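Gallery: Setting a Tray

Posted 6/28/22 by Loukia Margaritis

Our meal tray page gets more mail than anything else on the site, mostly from people who serve lunch away from the kitchen table and want to know what to put on the tray and where. This gallery goes with it. The setting is a simple one for one person: plate, cup, spoon.

We like a tray with a raised edge for this. A flat board looks nice in a catalog, but a cup slides off it the first time you turn a corner. Color helps too. When the tray is one color and the plate is another, it's easy to see where everything goes, and children learn the arrangement quickly.

Blue tray, salmon-pink plate. The light blue cup is at the back left, and the orange-handled spoon lies across the far edge with its bowl toward the cup.

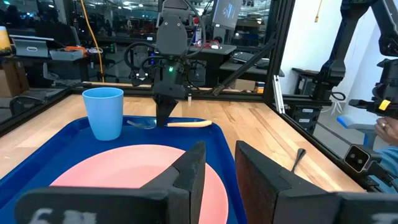

Where should the cup go if the person eating is left-handed?

Put it at the upper left of the plate, within easy reach of the left hand, and lay the spoon on the left side as well. For a right-handed person, do the reverse. Turn the tray so it faces the right way before you set it down, and nobody has to reach across a full plate.

Sharada Chettiar tried several layouts for us before we settled on the one in our guide. Her advice is to start with the plate, because it takes up most of the space, and fit the other pieces around it. The cup comes next. Spoons go on last — they can lie almost anywhere as long as the handle is easy to grab.

If you use a large serving spoon, leave it on the table next to the tray. A long handle hanging over the side gets bumped when you pick the tray up.

The second view is from low down at the table. A stainless steel spoon with a long dark handle is on the pale wood in front, and the cup is the tallest thing on the tray behind it.

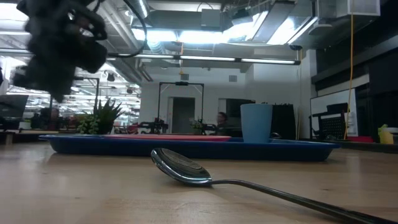 How do you carry a set tray without spilling the drink?

Fill the cup no more than two-thirds full and hold the tray by its two short sides, with your thumbs over the edge. Keep it close to your body at waist height and look ahead while you walk. If there are stairs on the way, bring the drink separately.

A few notes on care. Wash colored plates and cups with a soft sponge, as scouring pads leave them dull. Wipe the tray on both sides and stand it on edge to dry. Crumbs collect where the raised edge meets the base, and an old toothbrush gets them out.

The next gallery will be posted in September and covers setting a tray for breakfast, with a bowl in place of the plate. Questions about this one can go to Loukia through the contact page.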